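Pre-closing site inspection checklist: packaged food acquisitions
Worked copy with comments – Pina, Clistdale plant
Version: March 2025

I love this part of a deal. By the time we get to a plant, everyone has been staring at spreadsheets for weeks, and then you walk through a door and smell tomatoes! The checklist below is the one we filled in when Declercq was getting ready to buy Pina, the pasta sauce maker. Both sides agreed to let us share it with comments left in (prices and customer names are out). 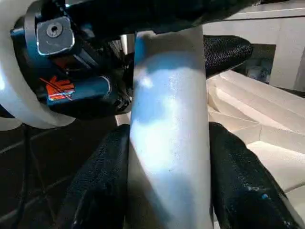 Ghazala Bajwa
Deal Inspection Lead, Bradeo

How to read it: OK means seen and accepted. OPEN means it goes to the lawyers as a closing condition. N/A means what it says. Comments are mine unless there are initials – CK is Cameron Kerslake, who ran the numbers for Declercq, and ES is Elli Sjöberg, Pina's plant manager.

SECTION A. BUILDING AND TITLE

A1. Site boundaries match the title plan. OK
Comment: Walked the full fence line. Great way to start the morning.

A2. Lease or deed allows change of owner. OPEN
Comment: The building is owned, but the overflow warehouse is leased and the landlord has to consent. The letter went out before our visit. CK: please don't let this one slide, it held up my last two deals.

A3. Roof, drains and loading doors. OK
Comment: Door 2 is slow to close. Quote for a new motor attached, small money, buyer to pick up after closing.

A4. Exits clear, lit and signed. OK

A5. Fire system test records for the past year. OK
Comment: Beautifully kept. Elli had the binder open to the right page before I asked.

SECTION B. FOOD SAFETY

B1. Current food safety plan, signed and dated. OK

B2. Allergen controls on shared lines. OPEN
Comment: The pesto line handles milk and tree nuts, and the marinara is sold as free of both. Cleaning records are good, but the swab results were only kept for part of the year. I'd like to see the rest from the lab.
ES: Lab has them, I have asked for a full set.

B3. Mock recall. OK
Comment: My favorite item on the whole list! You pick one lot and ask the plant to trace it forward to every customer and back to every ingredient. We picked lot 2113, a roasted garlic sauce. They found around 97 percent of the jars on the first pass and the rest after checking the sample room log. Really strong for a company this size.

B4. Customer complaints reviewed. OK
Comment: Mostly dented lids. See C3.

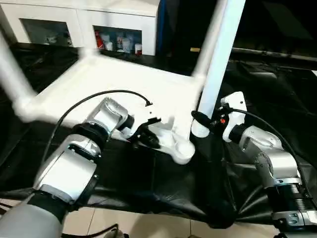
White plastic chair, upside down on black padding

SECTION C. EQUIPMENT

C1. Asset list matches what is on the floor. OPEN
Comment: Six items on the list are still under finance, and the seller's draft shows them as owned outright. Easy to fix, either pay them off at closing or move them to the debt schedule. CK: debt schedule, please. It changes the price.

C2. Guards and emergency stops on fillers and conveyors. OK
Comment: Every stop tested with the line running empty. Ask for this in advance so that production can plan around it.

C3. Capping machine condition. OPEN
Comment: There's the source of the dented lids, I think. The maintenance tech showed me the worn chuck and a spare still in its bag. Swap it, run a full shift, send us the reject count.

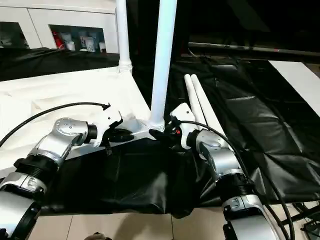 C4. Spare parts stock valued and included. OK
Comment: Often forgotten in the price talks, and here it was all on shelves with labels. Hooray. The valuation uses cost, and both sides are happy with that.

C5. Boiler certificate. OK
Comment: Renewal falls after closing, so it has been added to the buyer's calendar.

SECTION D. PEOPLE AND KNOW-HOW

D1. Injury log reviewed. OK
Comment: Two entries, both minor burns at the kettles. Longer gloves were already on order.

D2. Training records current. OK

D3. Recipes written down. OPEN
Comment: Ooh, this one. The recipes are written down, but the roasting times for the peppers live with Velimir Mladenović, who has done that job from the start. He's staying on and seems excited to teach it, so the ask is a written process and a second trained person. In a brand like Pina the flavor is a big part of what's being paid for!

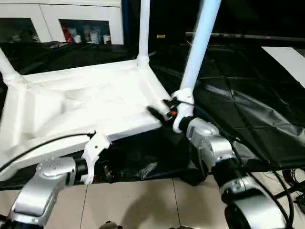

D4. Key staff told about the sale. OK
Comment: Done by the founders, in person, ahead of our visit. Makes for a much nicer walk. People asked smart questions and pointed out things we would have missed, including the finance stickers in C1.

SECTION E. SIGN-OFF

Inspected by: Ghazala Bajwa
For the buyer: Cameron Kerslake
For the seller: Elli Sjöberg
Reviewed by: Anum Lodhi, counsel

AL: A2, B2, C1, C3 and D3 carried to the closing conditions. Landlord's consent is to be in writing, email is fine.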